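The Left Foot Channel

The station at Hitesside recorded skin temperature during sleep. The building had been a weather office, and the rooms were small and well insulated, with thick doors. I was the night technician for the whole of the second winter. My duties were to attach the sensors, start the recorder, check the signal every half hour and write down anything that could disturb it.

The principle was simple. Before a person falls asleep, the blood vessels in the hands and feet open. Heat moves out from the center of the body to the skin, the feet get warmer, and the core cools by a small fraction of a degree. The gap between the temperature of the foot and the temperature of the collarbone is a fair guide to how soon sleep will come. When the foot is much colder than the collarbone, the person will lie awake. When the two lines meet, the person is usually asleep or will be shortly.

Each sleeper wore four sensors, one on each foot and one under each collarbone. They were made by Bimasance and were the size of a shirt button. The recorder was a gray Rimis unit with four channels, and it stood on a shelf in the corridor so that its fan would not be heard in the room. The room was held at 19 degrees. If it drifted, I corrected it from the panel and wrote the time in the log.

The sleeper in the end room came for the first time in November. She was a retired proofreader, 354 in our register, and by the rules of the station I used the number and never the name. She had answered a card in the pharmacy. On the intake form, under reason for taking part, she had written that her left foot had been cold for six years and she would like to see it on paper.

I attached the sensors at ten in the evening. Her feet felt the same to me, but a hand is a poor instrument and I did not write that down. She asked which channel was the left foot. I told her it was channel three. She asked whether I would be watching it. I said that I would be watching all four.

The first night was ordinary. Channels one and two lay flat and close together, as collarbone channels do. Channel four, the right foot, began to rise a few minutes after the lamp went out and climbed steadily for half an hour. Channel three did not rise. It stayed five degrees below the other foot until after one in the morning, then came up quickly, in less time than it takes to make tea and drink it. She was asleep before it finished.

In the morning I showed her the chart, which the rules allowed. She put her glasses on and studied it for a long time. Then she took a pencil from her bag and made a small mark in the margin beside channel three, the kind that means a letter should be moved. I told her the chart was a record and should not be written on. She apologized and asked if I could print another one. I printed another one and kept the first.

The obvious explanation was a bad sensor. On the second night I exchanged the left and right sensors, and the cold stayed with the left foot. On the third night I exchanged the channels at the recorder, and it still stayed with the left foot. I wrote to the principal office in Okafor, where the files were read, and reported an asymmetry of unknown origin with equipment fault excluded. The reply asked me to check the equipment.

There are known causes for one cold foot. A narrowed artery will do it, and so will an old injury to a nerve. Her doctor had looked for both and had sent a letter saying that the pulse was good at the ankle and the skin was healthy. A narrowed artery would also not explain the sudden rise. Something was holding the vessels shut and then, every night, letting go of them.
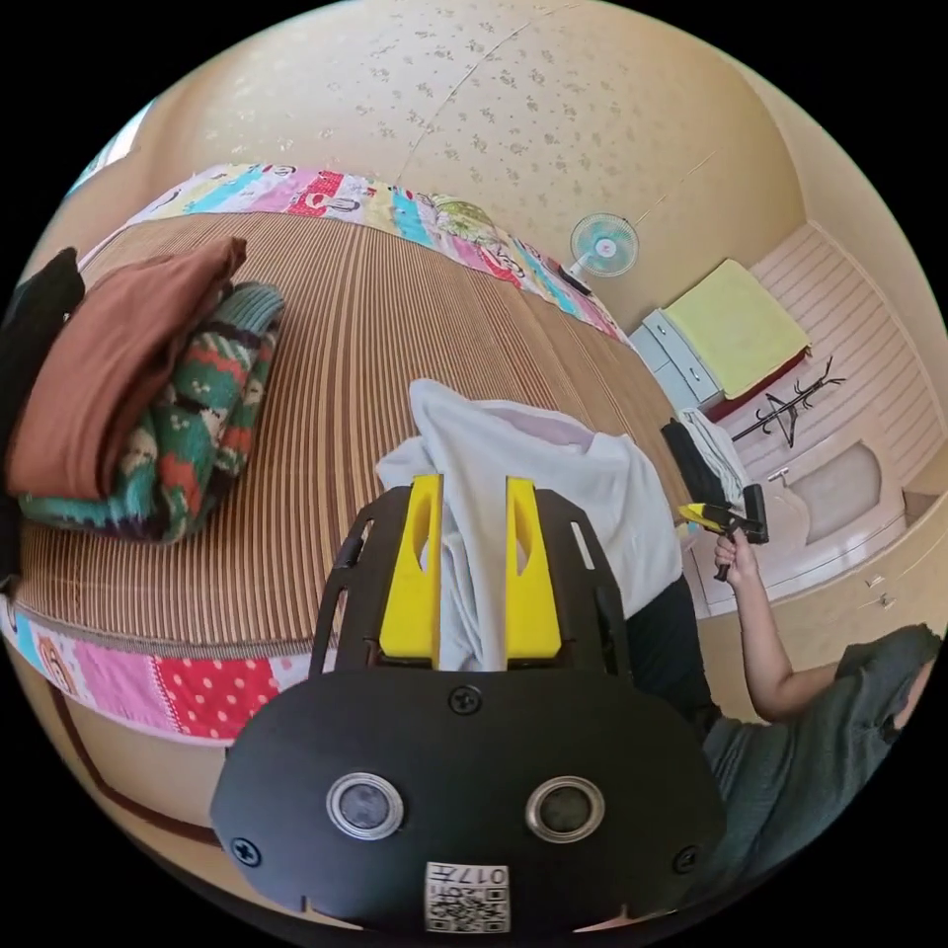
The rise in channel three came at nearly the same time on each of the first five nights, between one and a quarter past. I compared it with everything in the building that ran on a clock. The boiler cycled at midnight and at three. The corridor lights were on all night, and the outside lamp went off at eleven. None of it matched. On the sixth morning, after she had gone home, I stood in the end room and looked at the bed. There was a white cloth on it, crumpled, with loose folds lying back across the bed, and I tried to work out from the folds where the foot had been. This is not a method. A cloth keeps a shape until it is moved and gives no time for any of it. I wrote in the log that the bed had been inspected, stripped it and carried everything down to the laundry.

That evening I asked her what had happened six years ago. The question was not on the form. She thought about it while I taped the collarbone sensors, and said that nothing had. Her husband had started on the night shift at the rail yard, that was all, and had kept it until he stopped working. He used to come in at one. He would get into bed on the left side with his feet like iron, and she would put her own foot against his until he was warm. She said it took ten minutes. After that they would both sleep.

I asked whether he still came in at one. She said no. She had been a widow since the spring before last.

I finished the taping. I told her that the body was able to learn the hour of a regular event, such as a meal, and prepare for it in advance, and that closing the vessels in one foot ahead of an expected cold surface was at least conceivable. I said that I knew of no paper describing it. She asked if it could be put right. I said there was a standard procedure, a warm foot bath before bed, and that most people with cold feet fell asleep sooner after it. She asked what would happen to the line on the chart. I said that if it worked, the line would rise with the other one, soon after the lamp went out.

She said she would think about it. I turned off the lamp at 22 minutes past ten and went to the corridor.

I have had to state for the file why the foot bath was never given. The entry says that the participant declined. It is correct. She declined it that night and on each of the nights that followed, politely, and I offered it each time in the words of the protocol.

By the end of the winter the recorder held 1,362 hours of data from all rooms. Most of it was good. The office in Okafor took out the end room before the averages were made, under the heading of outliers, and I could not object to that on technical grounds. One foot in one bed would have moved the curve for the whole group, and nobody reading it would have known why.

Her last night was March 10, 2019. I checked the signal every half hour as usual, and at one o'clock I was at the shelf ahead of schedule. Channel four was high and level. Channels one and two had not changed in an hour. Channel three lay along the bottom of the screen, and at six minutes past it began to come up. I logged the time. I also looked down the corridor at the door, which was shut - I had shut it myself - and wrote down that there had been no disturbance.

The sensors came off at seven. She asked for a copy of the chart, and I gave her the one from the first night, with the pencil mark on it. She folded it once and put it in her bag with her glasses. The Rimis unit needed its filter cleaned, and I did that before the day technician came in.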